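Skellen Working Group on Two-Arm Manipulation in Occupied Buildings
Minutes of the regular meeting, October 2022

Present: delegates from Zesar, Pullex and Degefa. Skellen held the chair and kept the minutes.
Document under review: Good Practice Guide, draft 4.

1. Previous minutes
Approved with one correction. Under item 3, "gripper closing speed" should read "gripper closing force."

2. Actions carried over
Pullex has circulated the revised glossary. "Workspace" now means the full volume the arms can reach, including any part the task does not use. "Task area" is kept for the smaller volume. Zesar's action on log formats remains open.

3. Incident log review
The combined log holds 2,102 entries since February. Of these, 528 are protective stops and 498 are operator pauses. The remainder are notes with no effect on motion. Degefa pointed out that its sites record a pause and the resume that follows as a single entry, while Zesar records two. The totals are therefore not comparable between members, and it was agreed not to publish them by site until the format is settled.
Action: Zesar to propose one entry format.

4. Section 3, start-up checks
The wording was accepted with changes. The operator confirms that both arms are at the rest pose, that both grippers respond to an open command, and that the stop control has been pressed and released once. Pullex asked that the check be repeated after a change of operator during a shift. Agreed. A proposal to repeat it after every pause was not supported.

5. Section 4, speed near fixed surfaces
Draft 4 sets a reduced speed whenever either gripper is within 40 cm of a wall, sill, shelf or pane. Zesar considered the distance too large for small rooms, where the arms would seldom leave it. Degefa preferred a single value that operators can remember. The value stands for this draft. Sites that need a shorter distance may apply one if the reason is written down and kept with the site file.

6. Section 5, video and privacy
Views through windows can take in streets and neighboring buildings. The draft did not mention this. New text: "Before recording, the site shall decide whether the outside view is acceptable, and shall cover or avoid the window if it is not." Retention periods were deferred to the next meeting.
Action: Degefa to draft the retention text.
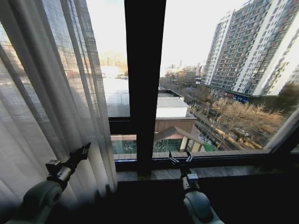 7. Section 6, soft furnishings and glazing
Draft 4 treats curtains as part of the window and gives them no separate rule. Pullex objected that fabric moves and a pane does not. Where a sheer curtain hangs down to near the bottom of the window and overlaps the left arm, with the open gripper just in front of the fabric, a clearance measured to the glass says little about the risk of snagging. Clearance will be measured to the nearest fabric, and curtains not used in the task are to be tied back before start-up. If the curtain is the object of the task, the reduced speed in Section 4 applies throughout. Bright daylight behind a gripper was raised as a separate matter and referred to the section on cameras. Action: Pullex to supply wording for draft 5.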